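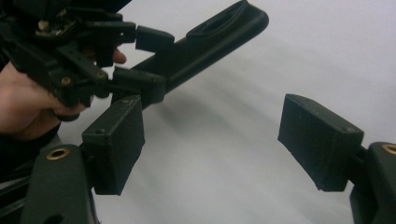

Chapter 8
Safe Practice with Hand-Held Grippers

Before a gripper is used, its operator checks the finger pads, the bushings and every screw in the linkage. A loose pad is reported and the tool is set aside. When two people pass an object between grippers, the first keeps hold until the second says "closed." Section 2 gives the inspection sheet used at the Milton workshop, drawn up by Leonilde Paiva. Keep a copy with each tool.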